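**To:** handheld-practice list
**From:** Elsie Rakena
**Subject:** Re: Draft guidance, section 2: laying out the table

Paora, thanks for sending the draft round. My comments are on section 2 only. Darcy has the sections on calibration and storage.

Paora Bright wrote:

> Section 2 currently says: "The table should be cleared of anything not needed for the task." Clitoscombe have asked for this to be a "must". Hoklow want it taken out, as they record in lived-in rooms and don't want to tidy them first. I need a wording both sites can sign up to before the November issue. Also, do we still need the rule about names and places in view?

I would not go to "must". We tried a strict clear-table rule at Oltemcombe for one batch of 896 recordings, and the review desk found them too much alike to be much use for general pick-up work. What matters is that the fingers have a clear way in to the target and that the operator can set things out the same way again. A row of bottles and boxes along the back does no harm if the target stands in front of it with space on both sides, as the mouse does in this one.
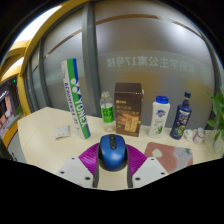

*Reading time: 2 minutes*

My suggested wording for 2.1:

> Other objects may stay on the table. Nothing should stand between the gripper and the target at the start of a recording. Tall or easily tipped objects should be kept to the back. Soft items such as mats may stay if they lie flat.

On Paora's second question, yes, keep the rule, and make it plainer. Brand names on packaging are allowed under the current text and I see no reason to change that. Building names are different. Lettering on a window can still be read when it is mirrored, and the characters across the glass there give a student building and its number. I would add to 2.4:

> Check windows, doors and screens as well as the table. If a building, room or person can be identified, cover the lettering or turn the set-up round. If that can't be done, mark the recording "restricted" in the log.

Saskia's point from last time about screens left on at the side of the table belongs here too. It only needs the one word in the list.

One thing I can't settle is the sample size for checks. The draft says 7 in every 2,000, carried over from the Ruotsalainen template. That seems low for a new site. Kiri, do you know where the figure came from?

I can send a marked-up copy of section 2 once I have heard from Hoklow.

Elsie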